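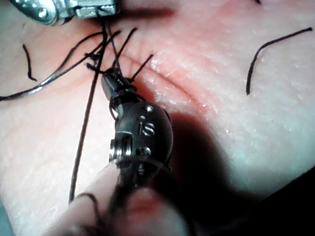
Who runs a state when its coalition government falls apart?
The caretaker cabinet, in most systems, until a new majority is found or the date for an election is set. In some federations the center steps in and its appointee runs things.

Handout 4 – Coalitions and what comes after
Instructor: Morenike Oyewole

Terms for this week
Confidence vote – house is asked if it still backs the cabinet. Lose it, cabinet goes.
Constructive version – you can't vote them out unless you name the replacement in the same motion. Harder to do, fewer sudden collapses.
Dissolution – house sent home, seats vacant, elections due.
Suspension – house kept on paper but doesnt meet. Members keep their seats. Leaves room for a new deal.

Don't mix up the last two. Half the section did on the quiz.

Ways it usually ends
Partner walks out in writing, head of government resigns same day
Partner stays in but votes against the budget
Defections, one or two at a time – slow, messy, look at the anti-defection rules before you write anything on this

Central rule, main points
Needs a formal report from the governor or equivalent. Time limit, renewable. The national parliament usually has to aprove it. Courts can review the grounds, less often the politics behind them.

Arguments for: someone has to sign the checks. Against: the party in power nationally gets a say it didn't win locally. We did the first on Tuesday, second one next class.

Reading
Dauda, chapter on caretaker powers, skip the appendix
Whitcombe, short piece on suspended assemblies

Response paper: up to 900 words, due by the next section meeting, to Marilou Magbanua. Pick one collapse, say who had the power to act and where it was written down. Cite the clause – not a news summary of it.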